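Cleaning and Inspecting Cabinet Faces, Edge Trim and Shelving
Addale Residence Services, Household Care Guides
Last updated 2018-11-19

Purpose

This guide sets out the procedure for cleaning the outer faces and edges of cabinets, shelves and counters in furnished units at Addale. It applies to residents carrying out routine care and to those preparing a unit for inspection at the end of a lease. Interiors of cabinets are covered in a separate guide.

Before you begin

Assemble the following:

Two clean microfiber cloths, one for washing and one for drying
A bucket of lukewarm water
Mild dish soap
A soft brush, such as an old toothbrush
A plastic scraper for dried residue

Do not use bleach, scouring powder, steel wool or steam appliances on any furnished item. Residents who prefer a commercial cleaner should test it first on the lower inside edge of a door and wait 22 minutes before proceeding.

Clear the counter and the open shelves. Items may be placed on the floor or on a table, provided the walkway to the door stays open.

Procedure

Step 1. Dust all surfaces with a dry cloth, working from the highest shelf downward. Include the top of each wall cabinet.

Step 2. Add a small amount of dish soap to the water. Wring the cloth until it no longer drips. Excess water that enters a joint may cause the core material to swell, and swollen panels cannot be repaired.

Step 3. Wipe each face in straight passes from top to bottom. Rinse the cloth after every door or drawer front.

Step 4. Clean around handles and hinges with the soft brush. Tighten any loose handle by hand only. If a handle continues to turn, submit a maintenance request.

Step 5. Dry each surface with the second cloth before moving to the next.

Edge trim

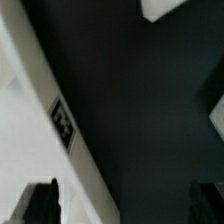
Edge trim requires separate attention and should be cleaned after the adjoining faces are complete. Fold the cloth over one finger and follow the trim along its full length, keeping the pressure even. Pale trim beside a dark surface, as in the photograph, has a sharp line where the two meet, and any residue left on the light side will be noticeable at inspection. Small rectangular pieces on or against the trim, such as the dark one with the lighter border, should be wiped around gently and must not be pried up. Use the plastic scraper only on flat areas, held nearly level with the surface.

If a section of trim has lifted, stop cleaning at that point and dry the area. Do not apply household glue. Report the location by telephone or at the Ivanyshyn Building front desk.

Frequency

Faces and edges in kitchens should be cleaned every 2 weeks. Cabinets and shelves in other rooms may be cleaned every 6 weeks. Units are reviewed each February, and residents receive written notice 3 days in advance.

Related guides

Cabinet Interiors and Shelf Liners
Care of Counters and Tabletops
Submitting a Maintenance Request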